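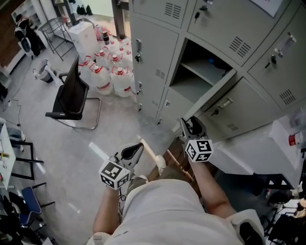 Lockers at Worgate Get Their Keys Back

Good news if you've been hauling your lunch and your gym shoes around all day: the metal lockers at the Worgate building are open for sign-up again! I stopped by in April to grab one for myself (I missed out last time and I'm still a little sore over it), and most of the wait was people trying to decide between a tall one and a small one.

Parveen Jayawardena is handling the list at the front desk. She told me keys go out first come, first served, with a limit of one per person, and the deposit is $8. You get it back when you return the key. Lose the key and you don't, so maybe put it on a ring right away.

If you're picking, I'd go for one with a shelf. Mine has one, and now my water bottle stays up top while my bag goes underneath. The doors have vent slots too, and my sneakers and I are grateful for those.

Anything left behind by a former user goes to the desk for 100 days, so ask Parveen if you're missing something. Sign-up runs until the keys are gone.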